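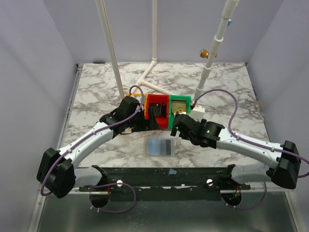 Sorting Small Parts by Color of Bin
Project report, Lestetside Technical College
Author: M. Zieliński
Submitted 26th June

1. What we wanted to find out

Our question was simple: if you give every kind of small part its own colored bin, do people put things back in the right place more often than they do with written labels? We started in January with a shared parts drawer that everyone in our workshop complained about, and we had a great time taking it apart!

2. Setup

We used open plastic bins in yellow-orange, red and green, standing side by side in that order. Lids were tried in the first week and dropped, as people left them lying around. The black rectangular pieces went in the red bin and the thin pale pieces in the green one. Anything we couldn't place went in the yellow-orange bin until the end of the session.

The bins sit close together on purpose. With gaps between them, small parts landed on the table and had to be picked up again, which ruined our first set of timings (we threw those out and began over).

3. Method

We ran 30 sessions, split evenly between labels and colors. A session lasted 7 minutes. The person sorting got a mixed tray and a short explanation, and then we kept quiet, which was harder than it sounds! After each session we emptied the bins and checked every part by hand. In total we checked 2,053 parts.

4. Results

Color won, and by more than we had hoped. Of all the parts we checked, 632 were in the wrong bin, and most of those came from the label sessions. The pale pieces were the big surprise. They are flat and stick together, so two often went in as one, and this happened with both methods.

People also liked the colors better. Several sorters stopped reading anything after the first minute and just went by the bin.

5. Problems

The red and green bins are hard to tell apart for some color-blind users. We only thought of this near the end and did not test it. The Dekau guide we followed for the tray layout suggests adding a raised shape to the rim, and we would love to try that next.

6. Next steps

Test shapes plus colors, add a fourth bin for screws, and repeat the sessions with the deeper bins from Kimeck.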